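Nayeli Cervantes spends most of her working day at one table. She is responsible for tool handling exercises at Kosmont, and when I visited her on a Tuesday she first wanted to talk about the table itself.

"People ask me about the tools," she said. "I prefer to begin with the surface. If the board is white and has lines on it, you see very quickly where a thing is lying."
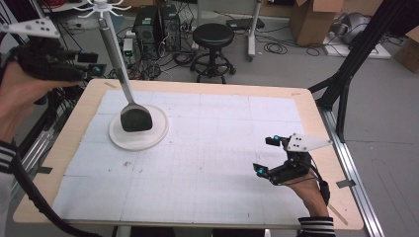
The exercise she was preparing is called Zikico. It uses a plate, a lamp and some long metal tools, and each of them must be picked up and put down many times. Her list for this season has 1159 turns, and 849 of them are finished.

I asked which objects give the most trouble. She answered without waiting: "The shiny ones. A polished rod is smooth and round, and the thin part and the thick part do not feel the same. You must decide where you will hold it before you begin."

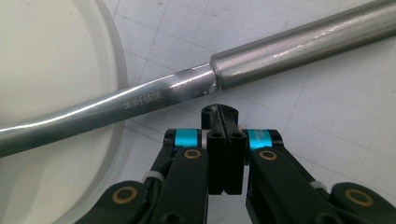 In her first month she allowed up to 63 turns in one morning. Now she stops earlier. "After eight in a row I put everything down and look at the table again," she said.

The lamp stays on the table during the work. Cervantes likes to have something tall beside the tool, as it makes the person more careful with the space.

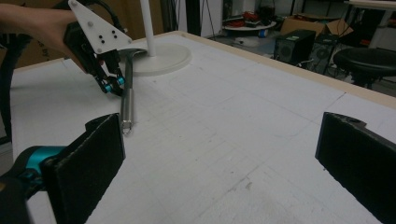
The metal tool held upright in front of the lamp stand.

She learned this way of working from a colleague, Maldonado, who wrote the first list for an older project named Eta. She still keeps his order: flat things first, long things after.
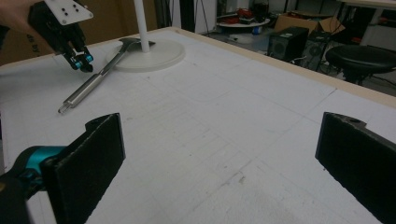 "I changed only the breaks," she told me. "He did not like breaks."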